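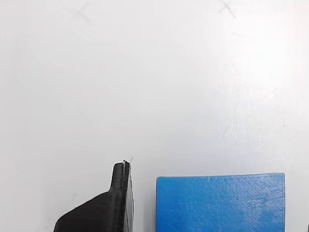
Können Maschinen inzwischen Haushalt? (Sammelthread)

Skastier
Mal ernsthaft in die Runde: Seit Jahren heißt es, nächstes Jahr räumt das Ding die Küche auf. Ich habe jetzt 11 Videos von Armen gesehen, die einen Klotz von links nach rechts legen. Mein Sohn konnte das mit einem Jahr und hat dabei noch gesabbert. Wo bleibt die Spülmaschine?

Bekivness
Kommt drauf an, was du Haushalt nennst. Bei uns in der Werkstatt sortiert ein Arm Drehteile in Kisten, Nachtschicht, ohne Murren. Von 128 Teilen lagen gestern früh 7 daneben. Der Azubi schafft das auch, allerdings in beide Richtungen.

Skastier
Gleiche Teile, gleiche Kiste, gleiches Licht. Meine Besteckschublade ist da anspruchsvoller. Allein der Pürierstab.

Pfeiffer
Wer über Klötze lacht, hat nie einen Greifer eingestellt. Zwei Millimeter zu tief und du schiebst die Tischplatte durch die Werkstatt. Ich drucke meine Finger selbst, schwarz, 0,2er Schicht. Die Fäden an der Spitze knipse ich ab, wenn ich dran denke. Und ja, bei mir sind auch Kreuzchen auf dem Tisch. Ohne die streitet man hinterher, wo das Teil eigentlich hinsollte.

Brovura
Kreuzchen auf dem Esstisch, meine Frau wird begeistert sein.

Brovura
Nachtrag: Wir haben einen Saugroboter. Er kann genau eine Sache und bleibt dabei am Teppich hängen. Fast 57 Minuten hat er neulich um Hilfe gerufen. Ich war im Garten.

Bekivness
@Skastier Der Unterschied ist kleiner, als du denkst. Wäsche falten geht im Labor schon ganz ordentlich.

Skastier
Im Labor geht auch Kernfusion.

Pfeiffer
Sehe ich anders als Bekivness. Wäsche ist weich und liegt jedes Mal anders, ein Klotz hält wenigstens still. Fürs Bad gebe ich der Sache noch lange. Werkstatt ja, sofern einer danebensteht und den Not-Aus findet.

Brovura
Also ein Gerät, das mir die Arbeit abnimmt, während ich danebenstehe. Hab ich schon, heißt Waschmaschine mit wackligem Fuß.

Bekivness
Leg ein Stück Gummimatte drunter. Ist bei mir seit November ruhig.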